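Chapter 2
Surface Finish and Cleanability

2.1 Introduction

A surface is cleanable when soil can be removed from it by a stated method, in a stated time, without damage to the surface. The definition has three terms, and a claim that leaves any of them out cannot be tested. A floor that comes clean with a pressure washer may not come clean with a mop. A counter that comes clean in an hour of scrubbing is of little use in a kitchen that turns over its stations every few minutes.

Chapter 1 dealt with soils: what they are made of, how they dry, and how they bond. This chapter deals with the other side of the bond. It covers the texture of a surface at small scale, the shape of a surface at large scale, and the joints where one surface meets another. Cleaning agents are left to Chapter 3.

2.2 Terms used in this chapter

Roughness. The height of the small peaks and valleys on a surface, averaged over a measured length. It is read with a stylus drawn across the part. Roughness alone does not predict cleanability, and two surfaces with the same average can behave very differently if one has wide, shallow valleys and the other has narrow, deep ones.

Waviness. Variation over a longer distance than roughness. Waviness affects how a wiping cloth makes contact. A stiff pad bridges the low spots and leaves soil in them.

Wetting. The degree to which a liquid spreads on a surface. A liquid that beads will not carry detergent into a scratch.

Dead spot. Any place that the normal cleaning motion does not reach. Inside corners, the underside of a lip, and the back of a hinge are common dead spots.

2.3 The Gondutham tray study

Much of the method in this chapter follows the tray study carried out at Gondutham by Nokuthula Du Plessis and Géza Győri. The study compared bare metal, coated metal, and molded plastic trays in a working cafeteria. A total of 1309 wipe tests were made. Of these, 321 were set aside when it was found that the cloths had been rinsed in hard water, which left a film that was counted as soil.

The remaining tests support two findings that are used throughout the chapter. First, the age of a tray mattered more than its material. Trays with 40 weeks of service held more soil than new trays of any type. Second, most of the soil left after wiping was found at the rim. The flat area of the tray, where inspectors tend to look, was rarely the cause of a failed test.

Shona Innes later repeated part of the work at Brarkton with bowls in place of trays. Her results at the rim were similar, but she found less soil on the walls, and she attributed the difference to the curve of the wall. The Brarkton data are given in Table 2.4.

2.4 Edges, rims, and joints

An edge can be cut, folded, rolled, or banded. A cut edge has no dead spot but may be sharp. A folded edge is safe to handle and creates a narrow pocket along its full length. A rolled edge, if it is fully closed, removes the pocket. If it is left open on the underside, it holds water. An edge band is a separate strip applied to the side of a panel, and its cleanability depends on the line where the strip meets the top.

The student should examine edges before flat areas and should record the type of edge on the inspection sheet (see Exercise 2.1).

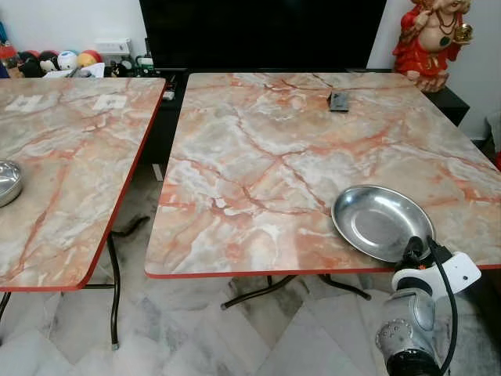
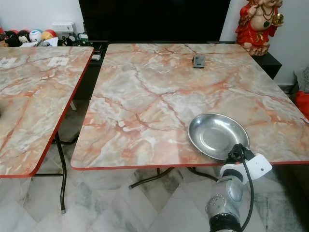 Figure 2.1. Rolled rim on a stainless steel vessel; red edge trim on a marble-patterned table top. Both views.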